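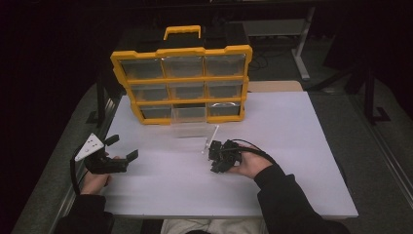 Yellow-and-black drawer case with one drawer pulled out.

Private evacuation groups: is a deposit normal?

Agnes Kristiansen
My cousin is working in Stenerport and wants out before things get worse. A group called Arkberg says it can drive her to the border at Sorton, but it wants money first and won't say who the drivers are. The consulate only tells her to "shelter and monitor." Is this a real thing, or are we being taken?

borderwatcher
I'd be very careful. Plenty of outfits claim they've moved hundreds of people, and I have yet to see one show how it counted. Ask for the name of the person in charge, where they're registered, and what happens to the deposit if the road closes. If all you get back is a speech about trust, keep your money.

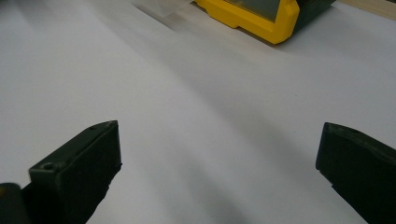

Also ask which crossing they really use. Sorton was shut to private cars for 13 days in December, and groups kept selling seats anyway.

Strömberg
i used one of these, paid for 2 seats, waited 4 hours, van came. so they're not all fake. different group though and i wouldn't swear by them

Agnes Kristiansen
Thanks. I asked for a registration number on 31st January and got a thumbs up — no number. She's going to try the regular bus.

Related
Consulate not answering phone, what now?
Crossing on an expired passport
Can I bring a cat over the border?

Contact us | Terms | Back to top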